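Batham Community Help > Grippers and Hand Tools

Gloves slip out of my hand-held grippers – is it the pads?

I have a pair of hand-held grippers running on a Risidell logger, and I love using them! The task is packing work gloves into an open white box. I get a good pinch on the cuff, start to lift, and the glove slides out, more often on the left. Screws are snug, the fingers close evenly, and I've redone the zero twice. I work on a plain wooden table with both cables running back along my wrists.

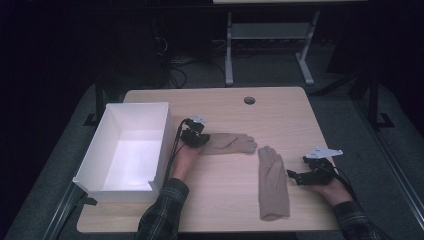
Posted by wastlow_bench in Grippers and Hand Tools, January

What should I look at next? I'd like to keep the pads I have if there's any life left in them, but I don't know how worn is too worn.

3 replies

kolevfan
Pads! Mine did the same thing on knit fabric. New ones fixed it.

tapeandshims
Great task to practice on, gloves teach you a lot. Take a good look at the pads from the top with the jaws open. A bit of fuzz on the surface is fine and I'd leave it alone. What matters is the edge. Once that goes ragged or a flap starts to come away from the finger block, the cuff can push the loose part aside and you're no longer pinching with the whole face.

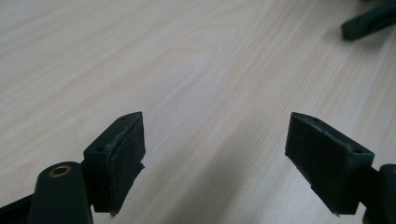
marrow_lane wants to know if you can glue a flap back down and skip the new pad. You can, for a day or so, but the glue soaks in and leaves a hard slick spot, which on gloves is worse than the flap. I'd go straight to new pads:

Unplug the gripper and open the jaws all the way.
Peel the old pad off slowly from one corner.
Wipe off the leftover adhesive with alcohol and let the block dry.
Press the new pad on and hold it for 90 seconds.
Do both fingers, even if one looks good – a new pad facing an old one closes crooked.
Redo the zero, the new pads are thicker.

I got 205 picks out of my last set before the edges went, all on towels, and I was thrilled with that.

oldcrank
check the cable too. mine was pulling on the gripper every time I turned my wrist over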